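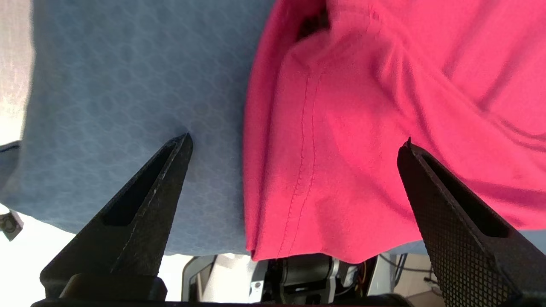
Filtance Slotted Finger Set for Textile Handling

Set of 2 fingers with mounting blocks, for parallel and angular grippers. Color: black.

The Filtance finger is made for picking clothes and other soft goods. The tip is narrow, so it can enter under a hem or a fold and take one layer. The long slot keeps the finger light and lets you see a bit more of the cloth when the camera sits at the wrist.

What is in the box
2 fingers (left and right)
2 mounting blocks
4 screws for the blocks
Printed inspection card

Good practice for work with garments

Many customers ask us which rules they should follow when a robot works with clothes near people. The risk assessment of your complete cell always comes first, and we can not do it from our side. The points below come from our workshop in Oltunberg and from the users in Hunville, and we ask you to read them before the first run.

Tapered tips. A pointed finger needs more attention than a flat pad. Keep the robot at reduced speed whenever a person can reach the work area, and do not let the tips point toward the operator in the waiting position. If your assessment says the tips must be covered during teaching, order the soft caps (sold separately).

Grip force. Start with the lowest force that holds the cloth, then go up in small steps. Knit fabric can stretch and come back with marks. Thin woven fabric slips earlier, but please do not solve this with force only - try a different angle of approach first.

Buttons, clips and tags. Remove hard parts from the garment where you can. A clip caught in the slot can bend the finger, and this damage is not covered by warranty.

Cables. Hanging cloth and loose wires are a bad combination. Sleeves, cords and straps can go around a cable and pull it out when the arm moves away. Route all cables behind a cover or outside the reach of the longest garment you handle.

Stop function. Test the emergency stop at the beginning of each shift, with a garment in the gripper. Decide before if the gripper shall hold or open after a stop, and write it on the cell door.

Inspection and replacement

Look at the tips every 200 cycles during the first week and every 3000 cycles after this. Light scuffs on the edge are normal. Change the fingers if you can feel a burr with your fingernail, because it will pull threads. Always change both together.

Clean with a dry cloth. No solvent.

Questions about mounting or about the inspection card go to Châu Hầu in technical support. Orders for South America are handled by Rivadeneira. The next production batch ships in January.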